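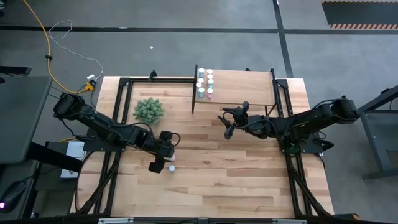
Wood Movement, Glue and Flat Tops
Handout 4, Evening Woodshop, Lodham

Okay, so last time we got as far as why a board shrinks, and I ran out of time before I got to the part you'll use. I've typed up my notes more or less in the order I talk, so forgive the wandering. Bring this with you next time and scribble on it.

Quick recap for those who missed it. Wood takes on water from the air and gives it back, all year long, for as long as it exists. Finish slows that down but doesn't stop it. When the wood takes on water it swells across the grain, and when it dries out it shrinks across the grain. Along the length it hardly changes at all, and for furniture you can forget about it. Everything else in this handout comes out of that one fact, so if you remember a single thing from me, please make it that!

Flat sawn and quarter sawn

Look at the end of a board. If the growth rings lie mostly flat, running from edge to edge like a shallow smile, it's flat sawn. If they stand up more or less straight, it's quarter sawn. Flat sawn boards move more across their width, often close to double, and they like to cup. The cup goes the opposite way from the smile as the board dries: the rings try to straighten themselves out. I still draw this on scrap before I trust myself, and you should too.

Quarter sawn stock costs more and there's less of it in any log. For a drawer side I'll pay for it. For a bench top I usually won't.

Why glue up strips at all

A butcher-block top is a lot of narrow strips glued edge to edge. People think this is done to be cheap, and sometimes it is (you do get to use up offcuts), but there's a good mechanical argument for it. Each narrow strip can only cup a little. Turn the strips so the rings stand up in most of them and the whole top behaves a lot more like a quarter sawn board, at a flat sawn price. I love this trick.

What it won't do is cancel out the movement. The width of the top is still all cross grain, glue or no glue, and it will still grow in July and shrink when the heating comes on. I get an argument about this every single term.

Mixing colors is fine, by the way. Blond next to honey next to reddish brown looks lively, and within one species the color tells you very little about how a strip will move. Mixing species is a different matter. Check the shrinkage figures before you put two kinds side by side, and stay away from pairs that are far apart.

Getting the edges right

Joint your edges the same day you glue. An edge that was dead straight when you left it can open up while it sits, and then you're asking the clamp to do the jointer's job. Hold two strips together up against the window. If you see light in the middle, a whisker of it, that's okay on a long joint and some people plane it in on purpose. Light at the ends is bad. Go back and take another pass.

We'll be using the yellow glue from the Kotmont tub on the back shelf. Spread it on one edge, thin and even, right out to the corners. You want a row of small beads when the clamps close. If it's running down onto your shoes you've used too much, and if you see nothing at all, open it up quickly and add some.

Don't glue the whole top in one go. Do it in sections you can handle, then join the sections. My practice top this term is 11 strips, and I'll do it in two sections, so the last glue-up is a single joint and I can take my time over it.

Clamps go above and below, alternating, or the top will bow toward whichever side has them all. Snug, then check with the straightedge, then tight.

Fixing the top to a base

So now you've got a top that wants to move and a base that doesn't, whether that's a steel frame or a wooden apron with its long grain running across the top's width. If you screw the two together hard all the way around, something gives. Usually it's the top, with a nice long split.

Fix it firmly along the center line, or along one edge if you care where that edge stays, and let everything else slide. Slotted holes with a washer, wooden buttons in a groove, or those little figure-eight plates all do the job. The slots run across the grain. Across! I've seen lovely tops on carefully made bases with every slot running the wrong way.

Before next session

Measure your top's width in millimeters at both ends and in the middle, pencil the numbers on the underside, and measure again in July.

Read the Rawat handout on moisture meters, pages 7 to 11. Skip the bit on calibration unless you own one.

If you're sanding, start at 150 grit only when the top is already flat. If it isn't flat yet, plane or scrape first. The Wisel sander is on the bench by the door, and the bag needs emptying before you start it up.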